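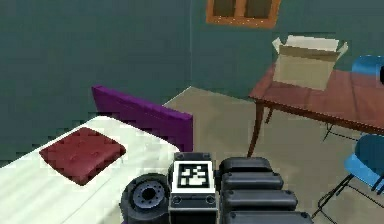 Is it worth the money if it never picks up a real sock, Welov wanted to know, before I had even got my coat off. Fair question, and one I have been chewing on since the weekend, so tonight I am going to write it all down while the kettle is on.

Day six of the thirty-day trial, then. Onska is the simulator, Cordier is the pack of rooms and tasks that goes on top of it, and you can buy one without the other, though I can't think why you would. The trial gives you both. After that it is 109 a month, and Welov (who runs the online group and has tried every package going) thinks that is steep for a person with a day job and a spare room. We have agreed to disagree until day 30.

Monday evening and I was at the desk by ten past seven with leftover noodles. The plan was the bedroom room, the one with the dark green walls and the purple headboard, which I have grown very fond of. I like that the Cordier rooms have some color in them! The last package I used was all gray boxes on a gray floor, and after an hour I felt like I had been sitting in a parking garage. This one has a maroon cushion on the bed and blue chairs at a wooden table, and somebody took the trouble to put little tufts on the cushion. It makes me want to stay in there.

The task I picked was cushion to box. Pick up the cushion from the bed, get it across to the cardboard box on the table, let go. It sounds like nothing. I wrote that on the pad at 7:15 and by 8:00 I had crossed it out and written "ha."

What makes it hard is the low view. You are sitting right in behind the arm, and its big black segments take up the near part of the picture, so there is a good bit of floor on the right that you simply have to remember. I had been driving it from the overhead view all last week and thought I was getting pretty good. Then I read in the Onska notes that the policies train on the low view by default and figured I should learn to work with what the thing itself gets to see. Humbling! I ran into a chair on my first go, and on my second, and then the table.

But here is what I love about it. I hit the reset key and everything was back where it started before I could pick up my fork. In the real world that would have been me on my knees looking for a screw. I did reset after reset and never once got annoyed, which anyone who has shared a house with me will find hard to believe.

Around 8:30 I gave up steering by hand for a while and looked at the training side. Cordier lets you record your own runs and then hands them over to Onska, which makes copies with the lighting nudged and the furniture shifted a little. I had a small pile of decent runs from the weekend (a different room, the kitchen) and it spun those up to 2,053 episodes while I washed the pan. The fan on my computer sounded like a hair dryer, so that is something to note for the review. The box says any recent graphics card will do. Mine is recent-ish and it was working for its living.

I should write down the things I don't like too, or Welov will say I have gone soft.

The help pages are thin. The section on tags is two paragraphs long and one of them is a repeat of the other. I wanted to know whether I could change the size of the tag that rides on the arm's housing and whether the tracking would follow, and I still don't know. I sent a message to support at lunch. No answer yet, but it has only been one afternoon.

Soft things are a bit stiff. The cushion, when I finally got hold of it, moved like a loaf of stale bread. I can live with that for learning to reach and carry, but if you bought this for folding laundry you would be disappointed, and I will say so plainly in the write-up.

And the save button is next to the discard button. Same size, same color. I lost a very nice run to that at ten to nine and said a word.

Now for the good part. Last run of the night, nearly half past nine, noodles long gone. I went slow. I came in over the near side of the bed, closed on a corner of the cushion, lifted, and backed away with a wide turn so as to stay off that front table leg, which has been my enemy all evening. Up, over, past the flaps, down. It went in! One flap folded a little under the weight and sprang back, and I laughed out loud in an empty room. I saved it with enormous care.

So to go back to Welov's question. A real arm of any quality is out of my reach this year, and the cheap one I built from the Festcombe kit wobbles when a truck goes by. What I get from this is practice, lots of it, with the same view and the same sort of joints to think about. I already set up the Festcombe arm differently from how I did a week ago - I think about where the elbow will swing before I think about the hand. I got that from running into chairs.

Welov still says wait for the yearly deal, which was 300 off last time. Could be right. I told him I would look at the bank account and not at the cushion when I decide, and he said he'd believe that when he saw it.

For tomorrow: try the same task with the box moved to the other end of the table. Turn the shadows up. Find out whether the second chair, the one behind the table, can be taken out of the room without the whole scene having to be rebuilt. Ask in the group if anyone has got the tag size to change. Buy noodles.

Also must call the dentist, which I have now forgotten three days running.

Bed at 11:20, far too late, with the window open and the computer finally quiet.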